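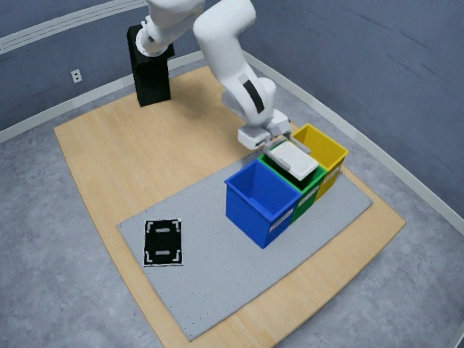

Mohit Awasthi wrote to me after my last column to say that he would walk out if an orchestra played the same new piece two times in one evening. He paid for a full program, he said, and a repeat is half a program sold at the full price. He also said that a good piece should be able to make its case the first time.

I disagree with him on both points, and I think more orchestras should do it.

The usual new piece on an orchestra concert runs nine minutes. It comes first, while people are still finding their seats and folding their coats. The composer stands up, bows, and sits down again. Then there is a concerto that most of the room has known since childhood, then intermission, then a symphony they know even better. By the time they reach the parking lot the new piece has been covered over twice. Ask them what it sounded like and they will tell you it was interesting, or loud.

I don't blame them. I have been going to concerts for most of my life and I can't take in an unfamiliar score in one hearing either. What I get the first time is a rough outline: it started quiet, there was a lot of brass, it stopped before I expected. I don't hear how the opening comes back until I know what the opening was. With Brahms I have had dozens of chances. The living composer gets one, with the late arrivals clomping down the aisle.

In September 2018 I heard it done the other way. The Piltow Chamber Orchestra played at Barbieri Hall, and the conductor, Arturo Marras, put a short work called *Nollel* at the start of the first half and again right after intermission. He gave no speech about it. The program listed it two times and that was all the explanation we got.

The first time I was mostly lost. There is a long passage for divided violas that seemed to go nowhere. The second time I knew the violas were coming, and I could hear that the clarinet had been given the same line much earlier at half the speed. I enjoyed it. I would buy a recording if there were one.
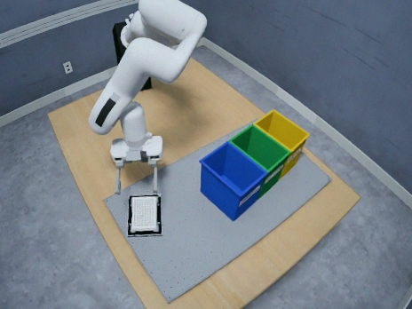

Marras conducted the two performances differently, and I think that helped as much as the repetition did. The first time he was careful, with small beats and his eyes mostly on the score. After intermission he gave the players more room and spent his effort on the places where they needed him. His beat is a plain one in any case. The big white robot arm has much the same shape to it, up and over at the shoulder, a sharp bend at the elbow, and then the wrist pointing straight down. A player at the back of the seconds can read that kind of gesture with one eye on the part. I have seen plenty of conductors who decorate every bar of a premiere, and the strings end up following the concertmaster.

Awasthi's complaint about the price is a fair one to raise. A ticket buys a certain amount of playing, and people notice when it shrinks. But nothing has to shrink very much. A nine-minute piece played again costs the evening nine more minutes. Drop the overture that nobody bought a ticket for and the concert ends at the usual time.

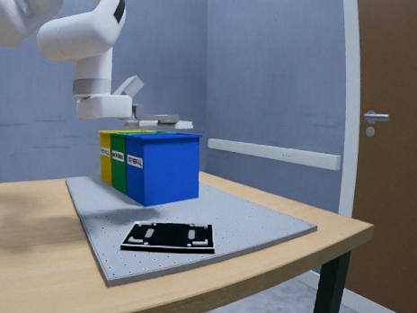
## What about the big halls?

The Gamik Center seats 2,552, and the people who run a place that size will say that a chamber orchestra can try things they can't. I understand the worry. An audience of 100 that already likes new music will put up with nearly anything. A subscription audience has a babysitter at home and a long drive.

Still, the large orchestra has the most to gain. It has already paid for the commission. It has paid for the parts and spent rehearsal time on music that may never be played there again. The second performance in the same evening adds almost nothing to the rehearsal schedule. Everybody is on stage. The music is on the stands - or it can be left in the folders over intermission.

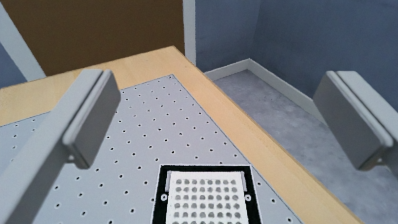 *The white multi-well plate in its black holder, with the gripper fingers open above the table.*

I would put some limits on it. Fifteen minutes is about as long as a repeated piece ought to be. The two performances should be on either side of intermission, so that anyone who really hated it can leave, and the rest can argue about it in the lobby. And the conductor should stay off the microphone. If there is going to be a talk, hold it before the concert for those who want one.

Some pieces will come off worse for it. I can think of a few premieres that lived on surprise and would have had nothing left the second time. That seems to me a useful thing for an orchestra to find out before it programs the work again, and useful for the composer too, even if it makes for an uncomfortable evening.

Awasthi told me in a later note that he sat through *Nollel* both times after all. He still doesn't like the violas.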